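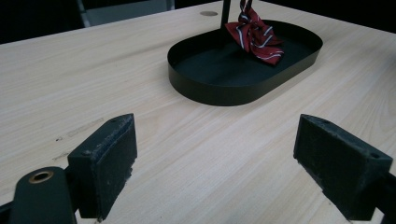
Tabletop with light wood grain, showing scratches and scuff marks.

Search this site
Enter keywords
Go

DRUSTDALE PUBLIC LIBRARY
BOARD OF TRUSTEES
Minutes of the Regular Meeting, May

The meeting was called to order at 6:30 p.m. in the Jansen Room, Josefina Paredes presiding. A quorum was present.

1. Approval of Minutes
The minutes of the April meeting were approved with one correction: under Item 5, "summer hours" should read "summer reading hours."

2. Public Comment
A resident of the Zondach neighborhood asked whether the book drop on that side of town would be reopened. The Chair replied that the matter was on the agenda under Item 4. A second resident thanked the staff for help with tax forms during the spring.

3. Director's Report
The Director reported that registration for the summer reading program is open and that 14 school classes have scheduled visits before the end of term. Large-print borrowing continues to rise. The Director asked that the large-print shelves be moved closer to the main entrance — the present location requires patrons to pass through the children's area. The Board had no objection.

The public catalog was unavailable for nearly four hours in April following an update by the vendor, Sidireck. Staff checked out materials by hand during that time and all records have been entered. The Director will request a written account from the vendor before the contract comes up for renewal.

4. Zondach Book Drop
The Board reviewed two options for the book drop: repair of the existing box, or replacement with a larger one at the same location. Members discussed the condition of the concrete pad and the distance from the curb. Moved and seconded to replace the box, subject to approval of the site by the Public Works Department. Motion carried.

5. Overdue Fines
Discussion continued from April on ending fines for patrons aged 16 and under. One member asked how lost items would be handled. The Director stated that replacement charges would still apply. A member requested that the wording of the policy be made plainer before adoption, in particular the paragraph on blocked accounts. The item was tabled to the June meeting.

6. Furniture and Meeting Rooms
The Director presented the yearly review of furniture in the public areas. The Board agreed that refinishing should be priced before any new tables are ordered. Meeting room reservations will be limited to two per month for each group, effective in June.

7. Other Business
The Chair reminded members that conflict of interest forms are due to the Clerk.

8. Adjournment
There being no further business, the meeting was adjourned at 8:10 p.m.

Respectfully submitted,
Clerk to the Board

Related Items
Agenda — June Regular Meeting
Minutes — April Regular Meeting
Draft Policy on Overdue Fines
Meeting Room Reservation Form
Summer Reading Program

Last updated: May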